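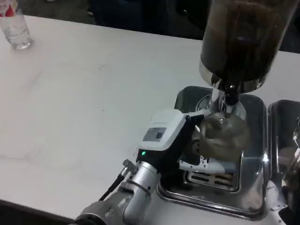

Cup under the spout, Salow task, 7/24/25

tretlow_tom
Hi all! We're up to 50 demos of the "hold the cup under the grinder" task and I'm really happy with how the grip looks (white fingers low on the cup, opening just under the spout). My question is whether to keep going the same way or start moving things around. I'd love to hear what worked for you folks!

miranifan
Lovely setup! I'd start varying now. We did over 40 with everything in one spot back in March, and our policy fell apart as soon as the cup sat an inch to the left.

herkholm2
I'd go the other way, with respect. Get a clean batch first, then vary. Also, that smoky cup against the steel basin worries me, with all those reflections. Could you try an opaque one?

tretlow_tom
I'm fond of that cup, but fair point! I'll mix in 3 others.

miranifan
And slide the water bottle around too, or it'll learn the bottle.

herkholm2
On that one we agree.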